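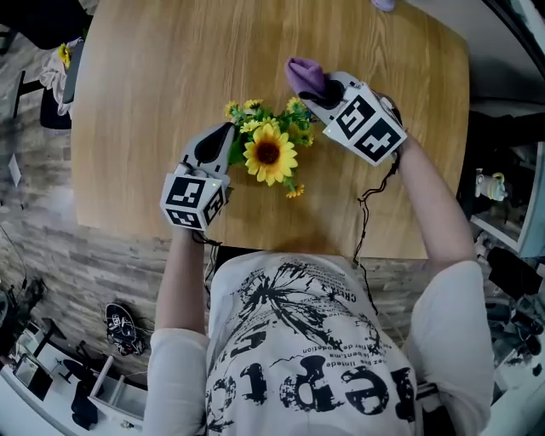
Forthorpe's public library will stay open until 8 pm on four evenings a week from August, under a new timetable approved by the town council. The change ends a long period of shorter hours, during which the building closed at 5 pm on every day except Thursday.

The library, which opened in 1976, will also open on Sunday afternoons for the first time. The reading room, the children's section and the local history shelves will all be available during the additional hours. The enquiry desk will be staffed until 7 pm, after which borrowers may use the self-service points in the entrance hall.

The council said that the decision followed a consultation held in the spring, to which more than 100 residents replied. Most of those who responded asked for later closing, and many said that they were unable to reach the library before the end of the working day. Parents of secondary school pupils also asked for a quiet place where homework could be done in the evening.

Fares Abu Hammour, head of library services, said: "Residents told us plainly that the present hours suited the building better than they suited its users. The new timetable gives people who work in Hamudport, and who travel home by the late afternoon train, a fair chance to borrow and return books during the week."

Two part-time posts will be created to cover the longer day. Both will be advertised on the council's website and on the noticeboard at the Azar Street entrance. Applicants must be aged 16 or over, and training will be given.

The cost will be met from the existing culture budget. Some of the money was previously set aside for replacement shelving on the upper floor, and that work has been moved to the next financial year.

Reservation charges and loan periods remain the same. Books may still be returned through the outside letterbox when the library is closed. The mobile library will keep its present route, although the stop at Clovier Road will move to the car park beside the health centre while the pavement is being repaired.

Printed copies of the timetable can be collected from the enquiry desk. Large-print copies are available on request.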